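Vanmont Family Room – Progress Report for May
Prepared for the Haslam Fund by Aishwarya Rai

Summary
The sorting of donated toys and play materials is on schedule. We have finished 7 of the 9 storage bays in the Vanmont building. The last two hold mostly mixed boxes from the Novach site and will take longer than the others did. Spending to date is $1,393, all of it on bins, labels, trays and cleaning supplies.

Work this period
Sorting has moved from the hallway to the counter by the sink. Items now go onto a tray first, get looked over, and are then put in one of three groups: soft toys, hard toys, and natural or craft items. Before this we were sorting straight out of the boxes, and small things ended up at the bottom of the wrong bin.

Trays have a raised rim and a textured bottom, and one is enough for the pace we are working at. A small pink plush animal and a lumpy brown item were among the things on the red-orange tray at the counter. Plush goes to the soft toy group. Anything we can't identify is held back until I have looked at it – we don't want pieces of old food going into a play bin.

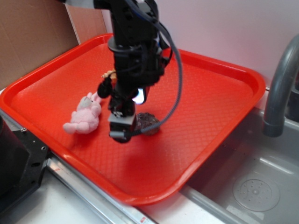
Problems and changes
The shelving from Cotura came one unit short. The missing unit is due on a Thursday delivery and there is no extra charge. Until then, finished bins for bay 8 are stacked in the office.

We also had more soft toys than the original plan allowed for. I moved part of the label budget to cover 5 extra lidded bins. The total budget does not change.

Next steps
– Finish bays 8 and 9
– Put up the missing shelving unit
– Print the final inventory list and tape a copy inside each bay door
– Send receipts for the extra bins with the next report

I would like to keep the same reporting form next time, with one line added for items we turn away. Please let me know if the Fund needs that broken out by group.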